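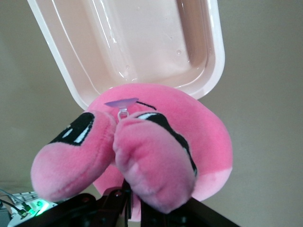
The pink one with the suction cup, and the bin lid open behind it

Forum: Home Organizing > Kids' Rooms and Toys
Thread: Plush with suction cups, how do you store them?

kfiadzo
Posts: 4
I'm going through the plush and I've hit the ones with suction cups on them. The pink one in my photo has a clear cup, a little purple, with a small metal ring on it. I have a pile of these from arcades and gift shops. They are going into bins with lids because the open baskets collected dust and the dog kept helping himself.

My questions. Do the cups go bad if they sit in a closed plastic bin for a year or so? Do you take them off? And does the ring leave a mark on the fabric if it's packed tight against it? The fabric is fuzzy and I don't want a dent in the fur that won't brush out.

Brannigan_O
Posts: 1,739
Take them off if you can. On most of mine the cup is on a ring or a loop of string and it comes off with a fingernail. I put all the cups in one zip bag and the bag goes in the top of the bin. The cups go stiff with age whether they are stored or hanging in a window, so I wouldn't worry about saving them. A new pack costs a couple of dollars.

What does matter is soft vinyl lying against other plastic. I had a cup stuck flat to the side of a Tuvier bin through one summer in the garage and it left a cloudy circle on the bin. The toy was fine.

selorm.odoi
Posts: 212
I'd leave them on. If you take them off you will never match them up again. I have a bag of loose cups in three sizes and no idea which belongs to what. If the kids ever want to hang one in the car you'll be digging for twenty minutes.

Turn the toy so the cup faces up and put it on the top layer. Then nothing presses on it.

Brannigan_O
Posts: 1,739
They don't need to be matched. A cup is a cup.

selorm.odoi
Posts: 212
Not if the ring is sewn in. Some of mine have the loop stitched into the seam and you have to cut it. Once you cut it there's nothing to hang it from.

Brannigan_O
Posts: 1,739
Sure, don't cut a sewn loop. In that case I'd slip the cup off and leave the loop where it is. That usually works with a bit of warm water to soften the cup.

kfiadzo
Posts: 4
I haven't checked where mine is attached. I'll look tonight. The garage isn't an option anyway, these are going on the closet shelf.

ritchie_r
Posts: 88
A few things from doing this for two kids:

Wash before you store. Pillowcase, cold, gentle, tie the end shut. Cups off for the wash if they come off, because the rings catch on the pillowcase. Mine tore a hole in one.

Dry them all the way. Two days on a rack, longer for the fat ones. A bin with a tight lid will hold any damp that is left and you'll smell it in October when you open it.

Don't press the lid down. If you have to lean on it, get a second bin.

As for dents in the fur, a soft baby brush and a little steam from the kettle (hold it well back) took out every one I've had. Fuzzy fabric is easier than the long silky kind.

Wumbei_AR
Posts: 640
Agree with all of that except the steam. I flattened the pile on a bear that way and it stayed shiny. Damp washcloth, brush, let it dry on its own.

ritchie_r
Posts: 88
You were probably too close. But the washcloth works too, it's just slower.

Wumbei_AR
Posts: 640
Maybe. I wouldn't risk it on one somebody cares about.

Also check the eyes before washing. Stitched eyes like the ones on the pink one are no trouble. Glued felt eyes will lift.

kfiadzo
Posts: 4
OK, I looked. The ring isn't sewn in, so the cup does come off. I'm going to wash that one and then put the cup back on, since it's my daughter's favorite and she will ask. The rest will have their cups in a bag like Otis said. Selorm, I'm writing the names on the bag with a marker, so that's half your way.

Does anyone use the Pelico bins with the clip handles? I need two more and the store was out of the ones I have.

selorm.odoi
Posts: 212
I have four. The clips are stiff at first. They stack fine.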